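Urnthorpe Manipulation Forum
Data Collection > Grasping in bins
Thread: Retirement of objects from the grasp collection pool

b_seixas (Moderator)
Posted 3 September 2023
Colleagues, this notice concerns the object pool for the single-arm bin collection. The pool presently stands at 300 objects. Under the protocol adopted in March, an object is to be withdrawn once it has appeared in 1000 recorded attempts. The hairbrush has now reached 1337, and several of the toy blocks are close behind. I propose that the limit be enforced from the next collection block onward, and that withdrawn objects be transferred to the evaluation shelf. Comments are invited before the protocol document is revised.
Belmiro Seixas

eshiferaw
I must register an objection to the second half of the proposal. An object with more than 1000 training attempts behind it is the least suitable candidate for evaluation. Any success rate measured on it would tell us how well the model has memorised that object. If objects are to be withdrawn, they should be archived, and the evaluation shelf should continue to be stocked with items the arm has never handled.
Ebise Shiferaw

b_seixas (Moderator)
The objection is well taken. My intention was to maintain a "familiar objects" evaluation alongside the unseen one, but the wording did not say so. I will amend it to provide for two shelves, labelled separately, with results reported in separate columns.

grukgate_lab
Our group at Grukgate operated a fixed limit for one season and abandoned it. The difficulty is that attempts are not equal. A block lying flat in the open yields much the same example every time. A brush can be approached by the handle or by the barrel, and it comes to rest at a different angle after each drop. We found the learning curve for blocks had flattened by 50 attempts, whereas the curve for long, uneven objects was still climbing when the limit removed them. I would favour a limit set by object category.

lim_t
I support category limits in principle but question who is to assign the categories. When our operators were asked to sort objects by difficulty, no two lists agreed. A single number has the considerable merit that it can be checked by a script.

eshiferaw
With respect to lim_t, a number that is easy to check may still be the wrong number. The log already records the outcome of every attempt. The category could be derived from the failure rate, with no operator judgement involved.

lim_t
That would make the limit depend on the current model. An object would be "difficult" one week and "easy" the next, and the pool would change each time a checkpoint was replaced. I do not see how two collection blocks could then be compared.

runo
May I ask a procedural question? Our site is preparing its first bin and the protocol does not state how many objects are to be placed in it at one time. We have been filling ours quite heavily in the belief that clutter was desired.

b_seixas (Moderator)
For runo: sparse and cluttered sessions are both permitted, but they must be logged under different session codes. I would advise a new site to begin with sparse sessions. Mixed shapes are preferred, so that a single session includes something round, something long and something small enough to be missed.

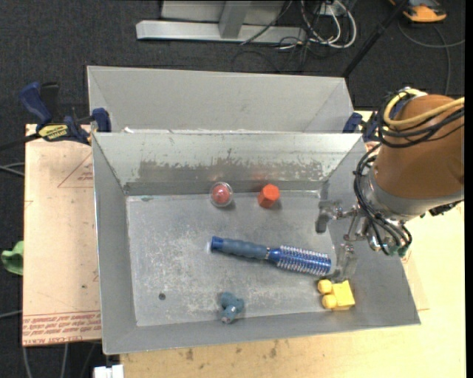 With five objects in the bin, an operator can still attribute each failed grasp to a cause, whether that is a neighbouring object, the sloped wall or a poor approach angle. Once the pile is deep, that attribution becomes guesswork, and the failure notes lose most of their value. Please also ensure that the bin is clamped before the first attempt, as a bin that creeps across the table will invalidate the calibration.

runo
Thank you. We will recode our existing sessions as cluttered and begin a sparse series.

grukgate_lab
I would add that small fittings deserve a note of their own in the log. Ours tended to settle against the wall, and the model learned to ignore that strip of the floor altogether.

b_seixas (Moderator)
Noted, and I will add a remarks field. On the principal question, the limit of 1000 will stand for the next block only — the archive and the two evaluation shelves will proceed as amended. I ask eshiferaw and lim_t each to submit a short written proposal on category limits.

lim_t
Agreed, though my proposal will be to retain the single number.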